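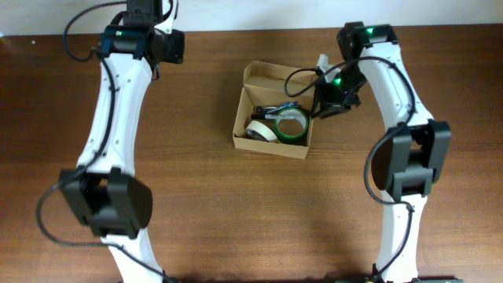
An open cardboard box on a wooden table

Wukier Jigsaw Swap: your questions answered

We get such good questions from new members that it seemed a shame to keep answering them one at a time. If yours isn't covered, write to Golshifteh Hassanpour at the usual swap address and she'll get back to you, normally the same evening.

How does the swap work?
You tell us which puzzles you'd like to pass on, we put them on the list, and another member asks for one. You post it to them, and that earns you a puzzle from anybody else on the list. It doesn't have to be a straight exchange between two people, so you might send a harbour scene to one member and get a field of poppies from another. I've been doing this for 11 years and I still get a little thrill when a parcel lands on the mat!

Does it cost anything?
Only the postage on what you send. There's no joining fee and we'd like to keep it that way.

What sizes do you take?
Anything from 500 pieces up. The 1000-piece puzzles go fastest, but we have a small and very keen group who want the huge ones, and if you have a 3000-piece sky lurking in a cupboard then please, please list it. Children's puzzles are welcome too, as long as you put the age on the listing.

My puzzle has a piece missing. Can I still send it?
Yes, if you say so. Plenty of us don't mind one gap, especially in a picture we've wanted for ages. Write "1 missing" on the listing and on a slip inside the lid. If you know where the gap is (top left, in the chimney) add that as well, and you'll spare someone an hour on their knees with a torch.

How do I know whether all the pieces are there?
Doing the puzzle is the only check we trust. Weighing works after a fashion, but one piece is so light that kitchen scales won't notice. Counting is fine if you enjoy it. Ehsan Nazari sorts his into piles on a tea tray and swears it's restful.

What's the best way to pack one?
Bag the pieces first. A zip bag with the air pressed out is ideal, and a knotted freezer bag will do. Put the bag in the puzzle box, put two elastic bands round the box (one each way), and then put the whole lot into an outer carton with a bit of crumpled paper at the sides so that nothing slides about.

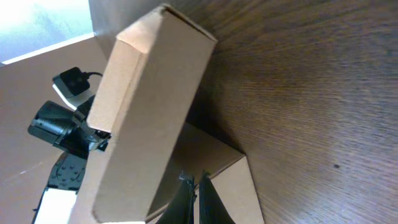

Plain brown cartons are perfect, and reused ones are more than welcome. Cross out old addresses and cover any old barcodes, or your parcel may go on a tour of the country. Tape every seam, including the bottom one that looks as if it will hold.

Do I have to send the original box?
We'd much rather you did, because the lid is the picture and most people like to work from it. If yours has fallen to bits, cut out the front panel and slip it in flat with the bag. Some members prefer no picture at all! They're marked "blind" on the list and you'd be making their month.

How long may I keep a puzzle?
As long as you like. It's yours. The average seems to be a couple of months, but I took 15 weeks over a map of the canals last winter and loved every minute of it.

What sort of table do I need?
Flat, steady, and a little bigger than the finished picture, so there's elbow room for the loose pieces. A standard 1000-piece puzzle comes out at roughly 70 by 50 centimetres, though makers differ, so look at the side of the box. A dark table is lovely for pale pieces and maddening for dark ones. A sheet of light card underneath sorts that out, and you can slide the whole thing off when supper's ready.

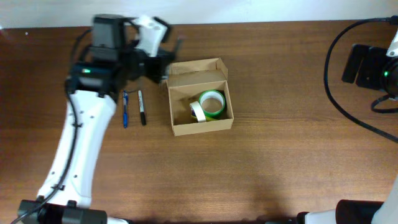 Wooden tabletop with a warm reddish-brown grain

Glare is the other thing to watch. Polished wood under a ceiling light can make the shiny sort of piece very hard to read. Try a lamp to one side, or turn your chair round.

Any tips for a first big puzzle?
Edges first is the classic way in, but have a go at sorting by colour and starting with whatever you like best. Li-hua Lo always begins with lettering, shop signs and boat names and so on, and she's the quickest of all of us. Leave the sky until you've got nothing else left, then sort it by shape.

Can I list more than one at a time?
Up to 8 per household. When one goes, add another.

What if my parcel doesn't arrive?
Allow 3 weeks, then let us know. Always get proof of posting when you send. If a puzzle really has vanished, the sender keeps their credit and you get first pick of the next list.

When does the next list come out?
Lists go out at the start of each month, apart from April, when Tatu Athumani is away and it may be a few days late. Send him your additions by email, with the title, maker, number of pieces and anything that's missing or chewed.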